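**Floors first: what we learned setting up the Leckie room**
Talk notes, Varcombe meetup, 30 min incl. questions

Say hi, thank Gemma Mazza for swapping slots with me. Water. Clicker is on the left of the lectern, I always forget.

**Opening**

So I want to talk to you about floors! I know the program says "shared workrooms" and we'll get there, but I've spent most of a year thinking about carpet and outlets, and you're going to hear about it.

Quick show of hands: who has tripped over an extension cord at work? (wait) Keep it up if it was your own cord.

**The old place**

- Clullis, second floor, nice windows, every outlet on one wall
- we owned 50 feet of orange extension cord and used all of it
- tape over the cord, then tape over the tape
- tell the soup story, but SHORT

When we got the Leckie room I sat down with Þórarinn Bundgaard (practice the name: THOR-ah-rin) and he asked where people would be standing. I had a drawing with all the desks on it and no people at all. We threw it out and began again with where the tables would go on a busy afternoon, then put power under those.

**Power in the floor**

The room is 771 square feet, so you're never far from a wall, and I still say floor boxes were the best money we spent. Set them into the carpet, run the power up the table leg, done. I argued for more of them and lost, and I've made my peace with it (mostly).

Next two slides, let them sit for a second before talking.
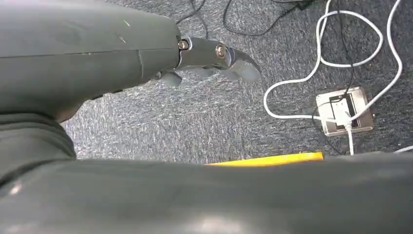
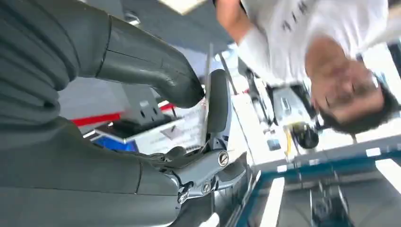

*Leckie room. First: floor outlet box in the gray carpet. Second: red stripe on the pale wall, white pole farther back.*

**Carpet**

People expect me to say vinyl. We went with gray low-pile, the speckled kind, dark gray and blue-gray with bits of white in it. Reasons if asked: it's quieter, and the speckle is very forgiving with crumbs and lint. The downside is dropped screws. Bring a magnet. I've lost a whole evening on my hands and knees with a flashlight.

Mention the Tidance sample book here, pass it around if there's time. Get it BACK this time.

**Stuff against the walls**

- equipment drifts. Put a stand down "for now" and it lives there
- decide early what gets to stay out and what goes away at night
- signs: big type, few words, we're still bad at this

**What I'd change**

1. Mark the boxes on the plan before ordering tables, we did it after and had to shift 4 of them
2. Order spare carpet from the same batch
3. Ask the people who clean the room. I didn't, and they had opinions!

**If running over:** skip signs, go straight to the list.

**Questions I'll probably get**

Cost: don't guess, offer to email the sheet.
Rolling chairs on low pile: fine, I like it.
Can you add boxes later: yes, but you'll be cutting into a floor you just paid for. Þórarinn's in the back row, make him answer this one.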